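3.2 Collection of discarded office computers

The survey was carried out in the district of Ratanaporn, where small repair shops receive most of the old computers from offices and schools. We visited 19 shops and asked each owner to keep a written record of every desktop computer that came in. The record had five entries: the type of seller, the age of the machine if the seller knew it, the price paid, the parts that were taken out for resale, and the place where the rest was sent. The record sheets were prepared in Thai by Wichai Paisan and tested first in two shops in Kasmont, which are not included in the results.

In total, 388 computers were recorded. The survey began in November and the last sheet was returned on 5th February. Two owners stopped writing the record during the holiday period and started again later, so the number for these weeks is probably lower than the real one. We did not try to correct it.

The shop owners do not treat all parts in the same way. Memory modules and storage drives are removed almost immediately, as they are small, easy to test and easy to sell. Processors are taken out only when the buyer asks for them. The motherboard is usually left in the chassis until the shop has enough units to call a scrap dealer, and at this stage the memory slots are often already empty (a board with empty slots is shown in Fig. 5). For this reason, the weight of a computer when it leaves the shop is not a good measure of its value, and the estimates which use only weight, such as the one by Bunnag and Paisan in their earlier work, should be read with care.

The price paid to the seller was known for 71 percent of the machines. Sellers from private homes often gave the computer for free, or exchanged it for a small repair. Offices always asked for money, and in most cases they also asked for a receipt. Charoen Bunnag interviewed the owners again after the survey was finished, and several of them said that the receipt is more important to the office than the price. We come back to this point in Section 4.3.

The scrap dealers in Zandik buy complete units only, with the metal case included. Shops which sell separate boards must send them to a different buyer and wait longer for the payment.

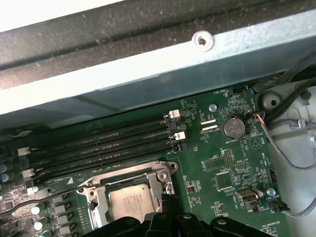 Fig. 5. Green motherboard in a metal chassis, with four empty memory slots.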